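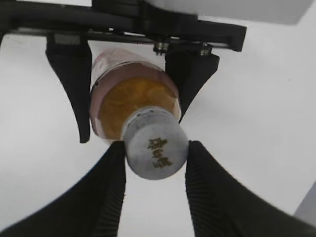

Flerkex opened its Tamley plant to the public for one day and charged $7 at the gate, which struck me as cheeky for a company that wants us to buy more cordial. The pitch on the flyer was "local drinks, local fruit". I went to find out how local. The first room was a display of what the competition sells, and it was the best part of the day: amber-orange liquid in clear plastic, grey screw caps, Chinese characters on one of them. I can't read Chinese, so I asked what it said. The guide couldn't read it either, and moved us along to the fruit.

The fruit was a poster. The concentrate comes in by truck from Nalport, and when I asked where Nalport gets it, I was told "various growers". Maybe so. I'd have liked to meet one.

The bottling hall is loud and clean, and you look at it through a window for 40 minutes while a recording tells you the line fills 2715 bottles an hour. It was stopped for a good part of our visit — a label jam, according to the guide — so I'll take the recording's word for it.

Tasting came last. We got 3 flavours in paper cups the size of a thimble. The ginger was good. The "reduced sugar" orange tasted the same as the ordinary orange, and the label on the wall listed the sugar per serve without saying how big a serve was.

Parking is on Shenoy Road and fills early. They plan another open day in September. Bring your own water, as the only drinks for sale are theirs.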